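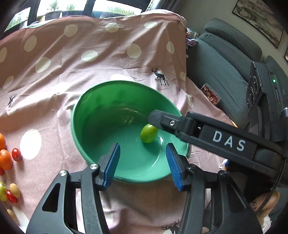
*Logged by Darnell Brannigan, Residents' Lounge Support – April 2024*

**Ticket subject:** Pink table covering slipping and creasing under bowls
**Location:** Residents' lounge, Yazzie House
**Priority:** Low
**Status:** Resolved, pending review

**Issue as reported**

The pink sheet with white polka dots and small deer prints does not stay in position when used as a table covering for the produce display. Residents report that it creeps towards the armchair side, and that the green ceramic bowl moves with it when fruit is taken. Two mandarins were found on the floor after lunch. A further complaint states that grapes placed in the bowl are difficult to pick up once only one or two remain, as they roll against the inner wall.

**Initial findings**

The sheet is bed linen supplied by Fundar and was not intended for table use. It is larger than the surface and the excess had been left to hang at the back, where its weight pulls on the rest. Mandarins, tomatoes and small potatoes were being set directly on the fabric along the left-hand side, with nothing to hold them.

The bowl is sound. The inside is glossy and offers little grip to a single grape.

**Action taken**

1. Sheet removed, ironed and refitted with the excess folded under on both long sides. No improvement at the back edge.
2. Two cloth clips (Nusitum, small) fitted at the back. The sheet held, but the front continued to ruck up whenever the bowl was turned.
3. Non-slip matting from the Skaltier order cut to size and laid under the sheet. Clips retained.
4. Potatoes returned to the kitchen. They should not have been set out with the fruit and tomatoes.

The covering was checked daily for seven days following step 3. No movement was recorded and no produce was found on the floor.

**Outstanding**

The matter of the grapes has not been fully settled. A shallower dish has been requested from the kitchen. Until it is supplied, staff are asked to top up the green bowl before it is down to the last grape – this applies to the evening round as well.

Snack packages should be kept off the armchair, which is provided for seating. Please return them to the cupboard.

The deer-print sheet is to be washed at low temperature and the clips removed beforehand. Any further slipping should be added to this ticket; a new one need not be opened.

D. Brannigan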